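Teaching an Arm to Pick Things Up: What I Learned from Gathering the Examples
Project report by Estela Toledo
2026-08-20

Why I chose this

I wanted my project to be about robots that learn, and I assumed most of my time would go on the learning part. I was wrong by a long way! Nearly all of it went on gathering examples, and that ended up being my favourite bit, so most of this report is about how I did it and what I would change.

The idea is simple enough. A person drives a simulated arm to pick up an object, and the computer stores what the wrist camera sees along with every movement of the arm and gripper. Do that enough times and a program can be trained to copy the person. One complete attempt, from the starting position to the end of the lift, is called an episode.

Setting up

Everything was done in simulation, in a scene builder called Grostance. I drove the arm with a small hand controller and used Hosik, our department's recording program, to save the episodes. I had hoped to try the real arm as well but there wasn't time, and in simulation I could reset a failed attempt with one key press and have another go straight away (I wore the letters off that key).

Each episode started with the arm in the same resting pose. The object was put down in a random spot and turned by a random angle, and the wood texture was chosen from a set of 11. I left the textures quite grubby, with stains and knots, as I didn't want the program to get used to a perfectly clean background.

What the wrist camera sees

The camera rides on the wrist and looks out past the fingers. This sounded ideal to me at first, but it takes some getting used to. The view swings about whenever you turn the wrist, and the gripper gets in its own way. As you come in close, the body of the gripper can hide most of the object at exactly the moment when you want to see it best.

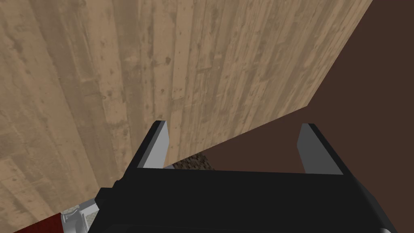
Figure 1. Simulated wrist view. Only the top of the speckled object shows between the fingers, nearer the left one.

Views like the one in Figure 1 taught me a lot. The object is brown, the wood is light brown and the surface beside it is dark brown, so a program that looks only for a change in colour has a hard job. The grey finger pads are much easier to pick out, and I came to use them as my own guide when driving. I would line up the gap first and worry about the height afterwards.

Recording the episodes

My target was 3000 episodes. I worked in batches of 100 and took a break after each one. My driving changed a great deal over the first nine batches. Early on I made lots of tiny corrections and stopped in mid-air to think, and the program would have learned to dither just as I did! I threw those batches away and started again, which hurt, but the later ones were so much smoother that I'm glad I did it.

I also kept some of the untidy attempts on purpose. If I came in too far to one side, backed off and tried again, I saved the whole thing and gave it the label "recovery". A program that has only ever seen perfect approaches has no idea what to do once it drifts off course, and I think this was the most interesting thing I read about all year.

Checking and labelling

After each batch I played the episodes back in Hosik and gave every one a label: clean, recovery or reject. Rejects were mostly attempts where the object slid away, or where I had let go of the controller too soon. A few were stranger. In one batch from January the fingers passed straight through the object, and I had to go back and mend the contact settings in Grostance before carrying on.

I wrote down my rules for the labels before I started and still had to change them twice. "Clean" was the troublesome one. Does a grasp count as clean if the object tilts a bit on the way up? In the end I said yes, as long as it stayed between the fingers until the end of the episode.

What I would do differently

I would ask a second person to drive. All of my examples carry my habits, including a fondness for turning the wrist late, and somebody else's style would give the program more variety to learn from. I would also add objects in stronger colours alongside the brown one, and record a second view from the side so that the two could be compared.

The next step is to train on the clean set alone, then on clean and recovery together, and see which copes better with wood textures it has never met. I've kept two of the 11 back for that test, and I can't wait to run it.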